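House rules for a robot that holds kitchen tools

I'd been wanting to talk to the people at Tangen for ages, mostly because they write rules, and hardly anyone in robotics will admit to enjoying that. They look after the house rules for Hendero, a project that tries out kitchen jobs in simulation, and the person I spoke to (who asked me to leave names out) had the latest version open before I'd even got my coat off.

It's 7 pages long. "It used to be 30," they told me, quite proudly. "People printed it and put it in a drawer."

So what survived the cull? Mostly rules for when the arm is holding something. The tool counts as part of the arm, so every clearance gets measured from its tip and the gripper's own edges don't come into it. I said that sounded obvious. "You'd think so! Then you read old test reports and find somebody measured from the wrist."
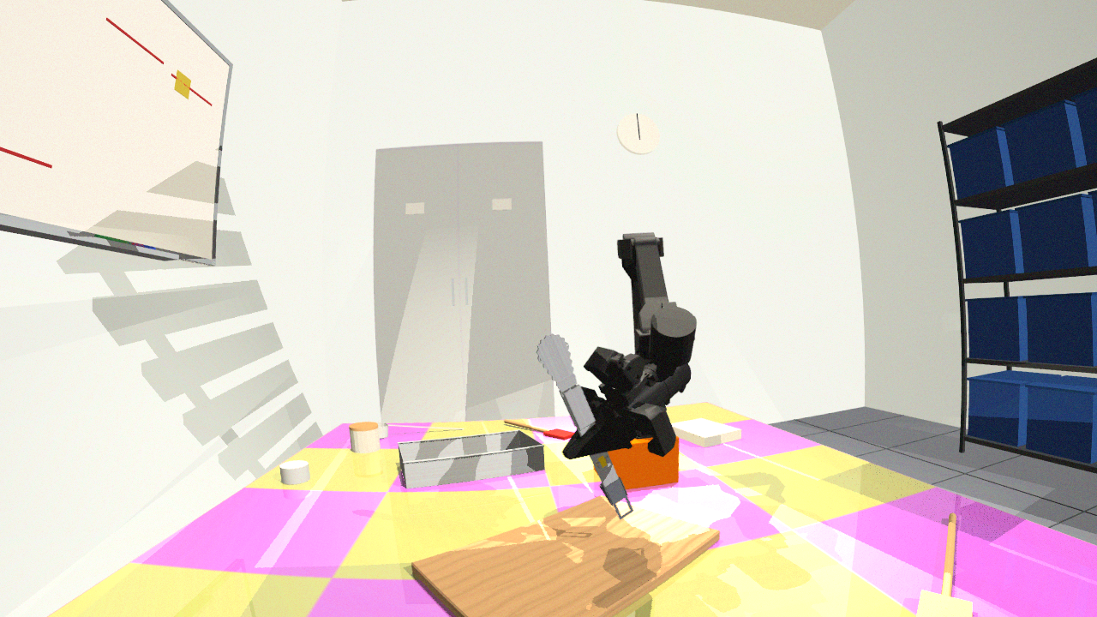 A long tool held over the cutting board in simulation, with the tray and orange box close behind.

I asked why they bother with clutter and sunlight in a simulated room, when they could have a nice bare table. They laughed at me a bit. Usta, the firm that reviews their tests, won't accept a bare table any more, and they agree with it. "Real worktops have jars on them. If your rule only works with the jars put away, write that down as a limit, in the first paragraph, where I'll see it."

There are 154 saved test layouts now, and a change to any rule means running the lot again. Failures stay in the record too, with the settings that caused them. I got a small lecture on that one (deserved, I'd just asked whether they ever tidied up).

We did disagree about sign-off. They want 2 people to approve every new tool, even a spatula. I thought that was over the top, and I still do, a bit. "Fine, but a spatula's longer than you think once it's in a gripper."

The next version is due in September, after Brondberg has sent its comments on the section about dropped tools.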